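So we have robots at work now

I've been at Lovby for nine years and my bench has always been my bench. You know the type, scratched up, everything within reach, and woe to anyone who moves my scissors! Then in January we got a pair of robot arms, and I had to learn to share.

I was pretty grumpy at first. There are 34 of us in the shop and the lunch table talk was all about who'd be out of a job by summer. So far that's no one, but the days do feel different. I used to spend mine handling little parts over and over. Now I set things out, watch, fix what goes wrong and set them out again (my wrists love it, my step counter not so much).
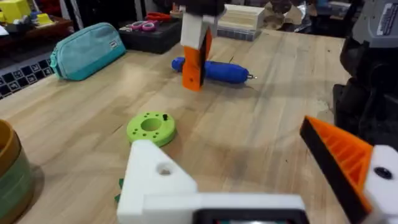 The green disc and the blue tool on the bench, with both grippers in close.

What I miss is the chatting. Two of us used to work side by side and gab all morning, and now she's over in packing and I've got the radio. I did ask if we could rotate every 2 weeks and the boss said maybe, so fingers crossed!

Anyway, break's over and my Costa cup is empty. More when I hear about the rotation.

Posted May 17, 2019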